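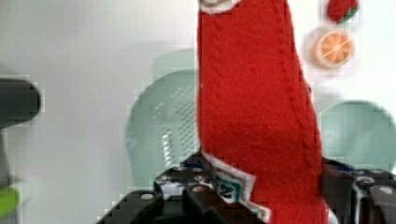
Grustside Family Co-op
Minutes of the fall general meeting, 4 October 2020
Held online. Bo-ram Geum in the chair.

1. Opening

The chair opened the meeting and asked people to stay muted unless speaking. Apologies were received from the Birch Room families who had the power cut. There were enough members on the call for votes to count.

2. Minutes of the April meeting

Accepted with one correction. Under "Yard," the minutes said the gate latch had been replaced. It was adjusted and has since come loose again. See item 5.

3. Money

The balance in the main account is lower than at the same point last year. Fees stopped while the building was closed in the spring and rent did not. The landlord has agreed to spread the missed rent over the coming year with no late charge. The chair has this in writing and will send a copy to any member who wants one.

The repair fund stands at $2000. It was agreed not to draw on it for anything other than the heating and the gate until the next meeting.

A member asked if fees would go up in January. The chair said there was no plan to raise them, but that she could not promise it for the fall of next year. Another member asked that any change be announced a full term ahead. Agreed.

The deposit for new families will stay at $100, returned when a family leaves in good standing. There was some discussion of what good standing means. The handbook says fees paid and work hours done. It was pointed out that hours could not be done during the closure, and it was agreed that missing hours from March through the end of August will be ignored for all families.

4. Drop-off and pick-up

The staggered arrival times are working for the younger group and less well for the older one, as families with a child in both have to wait between the two. Several people spoke. The main points were:

- Waiting in cars is fine now but will be hard once it is cold.
- Some families leave the older child early and the front door gets crowded.
- The side door on Pell Street is not used in the mornings and could be.

Decided: from next week brothers and sisters arrive together in the earlier slot, using the side door. Teachers will come out to meet them. One adult per family at the door, with a mask on.

Late pick-up was also raised. The limit before a late fee applies is 10 minutes. No change. The chair asked people to call the room and not her own phone.

5. Building

Heating. Boonyarit came out to look at the boiler and sent a quote of $476 for the valve and labor. A second quote was asked for and never came. The meeting voted to accept the Boonyarit quote. One member voted against, saying the landlord ought to pay. The chair will raise this with the landlord but the work will go ahead either way.

Gate. The latch is loose again. A parent in the Maple Room offered to fit a new one if the co-op buys it. Accepted with thanks. Until then the chain stays on and is to be put back by whoever comes through last.

Windows. Teachers are keeping them open for most of the day. Children need an extra layer they can take off by themselves – hoods and zippers are better than sweaters with buttons. Please label everything, including both gloves.

Storage closet. It is full. The folding stroller and the box of adult rain boots have been there since before the closure. If they are yours, take them home by the end of the month or they go to the thrift store.

6. Lunches and snacks

Drurnetti has started delivering again. Lunches now come boxed for each child in place of the big trays. The food is much the same but there is more packaging, and the recycling bin is overflowing by midweek. The chair will ask if the boxes can be collected and used again. If not, families will take turns taking the extra cardboard home.

Two families said the portions are small for the older children. Teachers agreed that some children are hungry by mid-afternoon. It was suggested that the afternoon snack be made bigger and not the lunch, as the lunch price is fixed until spring. Agreed as a trial until the winter break.

Snack from home is still one piece of fruit per child, washed and cut up before it arrives. Grapes must be cut lengthwise. No nuts of any kind, and please check cereal bars. A parent asked if dried fruit counts. Teachers would prefer fresh, as the dried kind sticks to teeth and there is no group tooth brushing at the moment. Cooking with the children is on hold. Setting out plates and naming foods goes on as before.
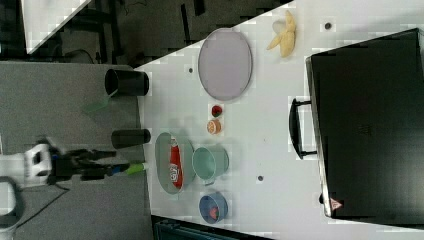 7. Work hours and the sign-up sheet

The paper sheet in the hall can't be used while parents are not coming inside. Worka has been tried in the Birch Room since school started. Reports were mixed. It sends reminders, which people like. It also lets a person drop a shift the night before without telling anyone, and the laundry was missed because of this.

Decided: use Worka for all rooms until the next meeting, and ask anyone dropping a shift to find their own swap. Members without a smartphone can call the office and have their name put in.

Jobs that can be done from home are laundry, mending, newsletter, and phone calls to families on the waiting list. Outdoor jobs are raking and the sandbox cover. More people are needed for raking.

8. Fall fair

Will not take place. A walk in the park by room was suggested in its place. Teachers will look at dates. The raffle was also discussed and put off.

9. Any other business

- Lost: one gray scooter helmet, child size, with stickers.
- The library has started lending again through the back window. Books borrowed for the rooms in March are not overdue.
- A member asked for the minutes to be sent out faster. Noted.

10. Next meeting

In January, online unless members hear otherwise. Items for the agenda go to the chair two weeks before. The meeting closed at 8:50 p.m.

Comments

Maple Room dad: Latch is bought, will fit it this week. It needs longer screws than the ones in the packet so leave the chain alone until I have been.

Jo: The boots are mine, sorry. Will pick them up Thursday.

Birch parent: Does the side door rule apply to cousins? We bring two families in one car.

B. Geum: Yes, cousins too if they come in the same car.

Recent posts

Minutes of the April meeting
Handbook changes for fall
What to pack for cold days outside
Waiting list: how it works
Laundry instructions (please read)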